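Why Does a Sofa Need Pillows?

A sofa already has cushions. The big ones behind you hold up your back, and the ones underneath hold up the rest of you. So why do grown-ups keep adding more, and then ask you to get off them?

Small pillows like these are called throw pillows. You are not supposed to throw them. English is like that sometimes.

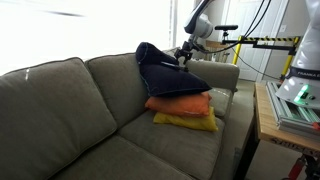
The outside of a pillow is the cover. Look along the edge and you may find a seam, where pieces of cloth were sewn together. Many covers have a zipper so they can be washed after somebody eats spaghetti on the couch.

Inside is the stuffing. It might be feathers, foam, or fluffy polyester fiber. Fluff is mostly air trapped between tiny threads. Sit on it and the air gets pushed out, which is why a pillow goes flat under a large uncle. Shake it and air sneaks back in.

Try this: stack 4 pillows, soft ones at the bottom. Now stack them again with the firmest at the bottom. Which pile leans first? Michalis Lambrakis, age 9, got his to stay up until the dog came in.

When you're done, put them back on the sofa. Yes, all of them. Even the one behind the door.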